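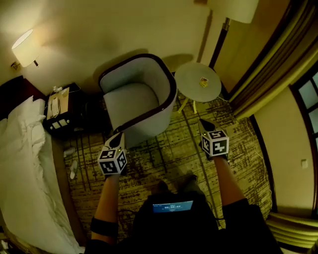
Flelstead is 899 years old and I have the sunburn to prove it! Happy birthday, you wonderful, windy little place!

Yes, 899. Everyone I told about this trip asked why I didn't wait for the big one next year, and the answer is that I wanted to see what a town does on the birthday before the birthday. What it does is throw a full party anyway, with a parade and a brass band and a cake shaped like a bridge. I think they just like having a party. I like these people so much.

For anyone who missed my last post, I got hooked on town charter days after stumbling into the one at Trotthorpe two years ago. I was changing buses, I had an hour to kill, and a man in a velvet hat handed me a bun and told me to stand on the left side of the street. No explanation. I stood on the left side of the street and a cheese went by on a stretcher. I missed my bus and the one after it. Ever since then I've been planning my vacations around towns celebrating themselves, and Flelstead was at the top of the list.

The morning starts at 5, with bells. I knew about the bells, I had read about the bells, and I still sat straight up in bed like the roof was coming in. By the time I had shoes on there were kids running down the main street banging saucepan lids, which as far as I can tell is their job. You're supposed to open a window and shout "Still here!" and they shout "Still here!" back and move on to the next house. I did it three times from the same window. They were very polite about it.

Then there's the reading of the names, and this was the part I loved most. The sign on the road in says the population is 1,067, and every single one of those names gets read out loud from the steps of the old grain hall. It takes ages. People bring folding chairs and thermoses and knit through the whole thing. When your name comes up your family yells, and if you were born since the last birthday you get held up in the air, screaming or asleep. I was sitting next to Serpil Oral, who moved there in the winter, so it was her first time being on the list. She'd been calm all morning, pouring me tea, telling me which pie stall to avoid. Then they got to the O's and she grabbed my arm so hard I spilled the tea on both of us. I yelled for her. I'd known her for forty minutes! I yelled my head off.

A few notes for people who asked about the food:

The pie stall to avoid is the one nearest the church. I went to it anyway and Serpil was right.

The birthday soup is barley, smoked fish and a great deal of dill, served out of the biggest pot I've ever seen outside of a cartoon. You bring your own bowl. I didn't know that, so Edem Nartey, who was in charge of the ladle, gave me his and ate his own lunch out of a mug. Edem, if you find this, I owe you a bowl.

The bridge cake is lemon. It goes fast. Get in line before the band finishes.

The parade was shorter than the one in Trotthorpe but a lot louder. Berkay Özkan, who I'd emailed with before the trip (he runs the message board where I found out about Flelstead in the first place), had warned me that the band knows exactly two tunes. He didn't mention that they play them at the same time. Half the band starts one from the top of the hill, the other half starts the other from the river, and they meet in the square and try to drown each other out. This year the river won. People were hugging. A tuba player was crying, and I'm pretty sure he was on the losing side.

After that it gets slow and nice. There's dancing, not very good dancing, which suited me fine. There were flags in every window, the green one with the heron on it, and somebody had tied a little one to every dog. Up to a dozen people at a time were jumping off the low wall into the river as the sun went down, in their clothes, in April. I put one hand in that water and took it right back out.

I asked a few people what they have planned for the 900th and got a different answer each time. Fireworks. No fireworks, on account of the herons. A statue. A second bridge cake. Zerrin Duman at the bakery told me she's expected to make the thing nine feet long and she hasn't got an oven that's even three, so she's thinking about it in sections – and she already has a drawing of it taped up behind the register. I want to go back just for that.

Next up is Irnari, later this summer, where they apparently celebrate the day they were left off a map. Sibel Bilgin has been trying to get me there forever and she's promised me a couch. If your own town has a day like any of these, please tell me about it in the comments, and tell me what there is to eat.

Still here!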